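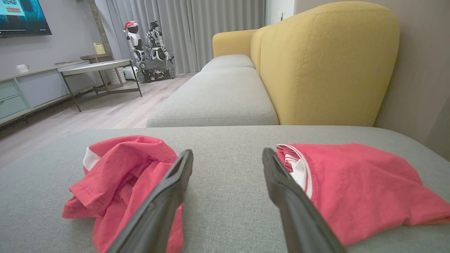
**1/** Folding red cotton with white trim, continued from Tuesday. Several people asked why I sort and fold on a sofa seat when a table exists. Short version: friction. Long version follows.

**2/** A smooth tabletop lets a cotton sleeve slide while you square the body. A woven upholstery fabric holds it. You lay the sleeve down and it stays down. The cost is that the surface gives under your hand, so your crease is softer than it would be on something hard.

**3/** For T-shirts and light tops I accept the softer crease. For anything with a placket or a stiff collar, use the table.

**4/** Color. Red with white trim is the worst combination in the basket. The red can release dye and the trim is where it shows. I wash these cold, separately, and take them out as soon as the cycle ends. Leaving them damp in the drum is how you get pink hems.

**5/** Detergent is Setik, the unscented liquid, at the lower line on the cap. I tried the upper line for all of May. No difference I could see in the whites, more residue in the seams.

**6/** Gray is a good background for checking trim. You can judge a white band against a light neutral far more easily than against wood or a patterned spread. If the band reads pink on gray, it is pink. Rewash before it goes anywhere near a dryer. 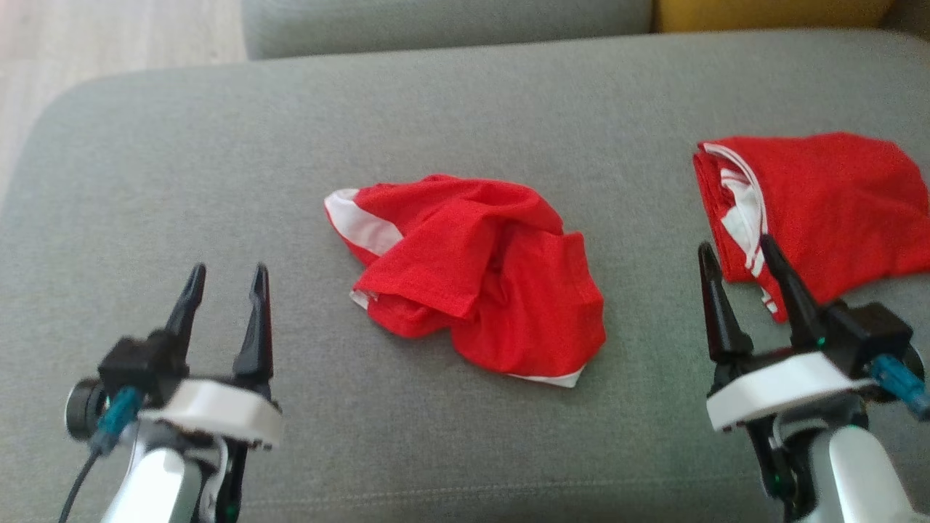
Two red ones on the gray seat. White trim showing on both, the one in the middle still in a heap.

**7/** The procedure for a crumpled one:

- find the hem first, not the collar
- pinch both ends of the hem and lift
- let the rest hang until the twist comes out
- lay it face down, hem toward you

**8/** Starting from the collar works too, but the collar is the heaviest part of most of these tops and it drags the body into a rope. The hem is light and the twist drops out by itself.

**9/** Sleeves in, then sides in to a third, then fold up from the hem in two moves. Final shape is a rectangle. Mine are never perfect rectangles. A stripe that runs at an angle across the finished fold means the sides were uneven. Check the stripe, skip the ruler.

**10/** Stitching is the other thing to look at while the garment is flat. Run a thumb along the hem. If the thread has shrunk more than the cloth, the edge ripples. Pull it gently lengthwise while it is still slightly damp. Once fully dry it needs an iron.

**11/** Someone asked about lint transfer. Yes, woven upholstery sheds a little and collects a little. I go over the seat with the Brekent brush before I start. The roller with adhesive sheets also works, at a price per sheet I find hard to justify.

**12/** Do not leave damp red cotton on light upholstery. Fully dry only. If you can't tell whether it is dry, hold the thickest seam between two fingers for a few seconds. Cool means damp.

**13/** Storage: folded edge up, in a drawer, one row. The drawer inserts are from Hendriks and they are 13 cm tall, so the finished fold has to come in under that. If it doesn't, I add one more turn from the hem.

**14/** Re: the question about folding boards. I own one, from Cletemmont. It produces a consistent width. It also needs a flat surface, and on a cushion it rocks. It lives behind the dryer.

**15/** Next thread is fitted sheets. I have one method that works on the large size and fails on the small, and I'd like to sort out why before I post it.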